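From: Ifeoma Bashir
To: Tulach robotics club list
Subject: Re: Door task – where are we?
Time: 21:17

Hi all,

Sorry for the slow reply, I had a pile of marking to get through and then my laptop decided it wanted updates. I've pasted in the bits of the earlier message I'm replying to, so scroll past them if you've already got it.

> Could somebody post where the door task has got to? I missed the last
> two sessions and the folder has three different room files in it. Also
> is it still Stedemlow rules this year, or are we doing our own thing?

Yes, still Stedemlow rules! We're entering the simulation round again, so nothing has to be built for it and nobody needs to lug the big blue crates anywhere until the summer. The task is the same for every school: the robot starts in a room, finds the door, works the handle, gets through and stops on the far side. You have six minutes per run and you get two runs, with the better one counting. Touching a wall costs points. Hitting the door frame costs more, which I think is a bit mean, but there we are.

The three room files are my fault. The one you want is called kinsella_room. The other two are old ones from when we were still arguing about which way the door should swing, and I'll move them into the attic folder when I'm next on the club machine. Please don't build anything on top of them in the meantime, or you'll end up with hinges on the wrong side and a very confused robot (ask the Year 9s).

> And what's it meant to look like? Mine loads up as a black screen with
> a menu.

That's the lighting plugin, I'm fairly sure. Go into settings, turn it off, restart, turn it back on again. If that doesn't do it, delete the cache folder and let it make a new one – it takes ages the first time, so go and have a cup of tea. Once it has loaded and you've got the door open you should have something like this to look at:

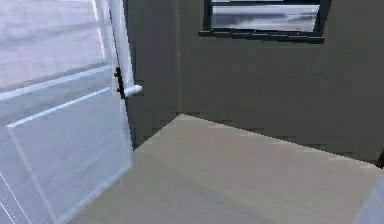
The Kinsella room with the door open, lever handle and black latch on the edge.

If your walls come out dark grey and the floor is that pale beige, you're on the right file. I know it's all a bit gloomy, but the walls are set by the organisers and we can't repaint them (I did ask). The jagged bits along the bottom of the back wall are only the graphics setting, so don't go hunting for a fault in the model. You can turn the quality up if your computer is up to it. Mine sounds like a hairdryer when I try.

The milky see-through door is where most of our bother has come from. The Jimton group spent nearly a whole session working out why their code kept losing track of the door, and in the end it came down to them looking for one solid block of colour. You get lighter stuff showing through the panel, and then there are those two white stripes running across it, and their edge finder latched on to the upper stripe and decided that was the handle! Poor things. They've since switched to finding the black latch first and then looking next to it for the handle bar, and I must say it's working a lot better. Dark on white is a much easier thing to pick out. If you're starting from scratch I'd copy them.

> Is anyone actually getting through it yet?

Getting there! We left Jimton's version running overnight and it did 1747 attempts, which sounds terribly impressive until you learn that it made it through on 39 of them. Still, the week before it was none at all, so I brought biscuits. Most of the failures were the same thing: the gripper presses down on the lever perfectly well, then lets go before it's pulled the door far enough, and the latch catches again. I'd like someone to try holding the lever down for longer and see what that does to the numbers. It's one value near the top of the handle script, called hold_time, and it's a nice job for someone who hasn't touched the code much.

The other common one is the robot swinging the door into itself. The door opens towards you, so it has to back up while it pulls, and at the moment it backs up in a dead straight line. It really wants to go in a bit of a curve. I had a go at drawing it on the whiteboard and it's still up there if the cleaners have been kind.

A few odds and ends while I'm here:

Please put your name in the comment at the top when you change a script. Initials aren't enough, we've got three people with the same ones.

Save your runs to the shared drive and not to the desktop. The desktop gets wiped.

The window in the back wall doesn't open and doesn't do anything as far as the task goes. Somebody wrote a rather lovely bit of code last month to measure how far away it is, and if that was you, do keep it, as I think we could use it to work out which way the robot is facing.

Entries have to be in by the end of February, and I need the consent forms before then for anybody under sixteen. I've had roughly half. Paper or scanned, I don't mind, but they do need a signature – a typed name got sent back to us last year and it was a right faff.

I'll be in the Tulach room from 4.15 as usual. If the black screen is still there after the cache trick, bring the laptop along and we'll have a look at it together. And could whoever borrowed the long extension lead pop it back in the cupboard, please?

Cheers,
Ifeoma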